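Bring Back the Mending Pile

By Asmaa Abdel Rahman
October
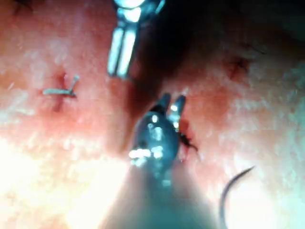

My grandmother kept a mending pile on the chair by the kitchen door, and I am here to argue that you should have one too. I mean a real pile, with socks in it. Hers got tackled after supper with the radio on, and I grew up thinking every household had a chair you couldn't sit in. Small stitches are still treated as serious business in some places, mind you. Look at those two gripper instruments nose to nose over a few little stitches, one pointing down and the other pointing up, and then tell me a torn pocket is beneath your attention! A torn pocket is a hole about the size of a finger and it takes me one sitcom.

I came back to mending late. I was 14 when I sewed my last school button and then I didn't touch a needle for years, all through college and my first few jobs. Clothes got cheap and I got lazy. If a seam went, the shirt went. I once threw out a perfectly good winter coat over its lining, and I still think about that coat (green, big collar, never found another one).

What changed my mind was a sweater from Besnard, which cost more than I like to say and had a hole in the elbow by spring. I took it to Driss Ait Ali, who has the alterations counter next to my bank, and he quoted me 16 dollars and a wait of 2 weeks. Fair price. But then he turned the sleeve inside out and showed me how he'd do it, over and under, and I thought, well, I could do that badly for free.

And I did do it badly. The elbow looks like a waffle. I wear it all the time and I'm fonder of it now than when it was new.

My friend Montri thinks I'm being sentimental. His argument is that an evening of my time is worth more than a pair of socks, and if you only look at the money he has me beat. But what was I going to do with that evening? I know exactly what, I was going to look at my phone until my neck hurt. Nobody bills me for that.

I'll give him this much: mending isn't going to save the planet, and plenty of people work two jobs and don't need me wagging a darning needle at them. Some clothes are also made so thin now that there's nothing left to sew into. I tried to patch a T-shirt last summer and the cloth just gave up around the thread. That's a complaint for the people who make the T-shirts, and I'd love to see them get a lot more of it.

Still, most of what lands in my pile is easy stuff. Buttons. Hems. The kid's backpack strap, which needs heavier thread and some swearing. You need a needle, a couple of spools and decent light, and if you've got a chair by the kitchen door, start there. Mine currently has a pillowcase on it and one of Montri's socks, which he dropped off without a word.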